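Skimcombe School of Interiors
Furniture Care and Room Styling, Unit 4: The Dressing Table
Course handout, revised 2023-08-28

4.1 Purpose of this unit

Students will learn to clear, clean and reset a carved dressing table and its mirror to the standard expected in a furnished display room. The unit follows on from Unit 3 (Upholstered Seating) and is assessed by a practical exercise and a written condition report of no more than 200 words.

4.2 Reading the piece

Before touching any surface, students should stand back and note the finish, the outline of the top, the form of the mirror and the depth of the carving. White and cream finishes vary in colour from one manufacturer to the next, and a repair made in the wrong shade will be noticed across a room. Record the colour in daylight wherever possible.
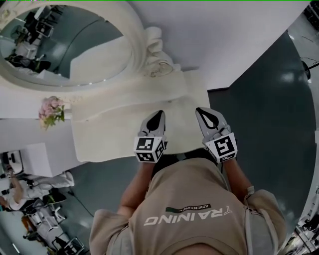
Figure 1. White dressing table with oval mirror and carved frame; pink flowers to the left.

4.3 Order of work

Remove all items from the top and place them on a padded tray in the order in which they stood. Dust the mirror frame from the crown downward with a soft brush, working into the scrolls with the tip. Wipe the glass with a barely damp cloth, and never spray cleaner directly onto it. Finish with the top, following its long dimension.

Arrangements of flowers are to be lifted, not dragged. The Skurholm method, taught in Unit 2, is acceptable for dried stems only.

4.4 The table in its setting

A dressing table is seldom judged alone. Mouldings, door surrounds and wall panels nearby set the character of the room, and the piece should be placed so that its carving agrees with theirs.
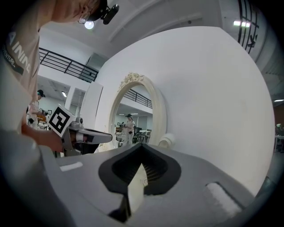 Where an arch carries a floral crown, a leafy mirror frame is a sound choice. A plain modern frame such as the Alto will look out of place beside it. Check also what the glass reflects from the doorway, and adjust the angle of the table if the reflection is cluttered.

4.5 Assessment

The practical exercise is marked out of 80. Condition reports are due at the Châu Building office before the December break. Late reports require a signed extension form.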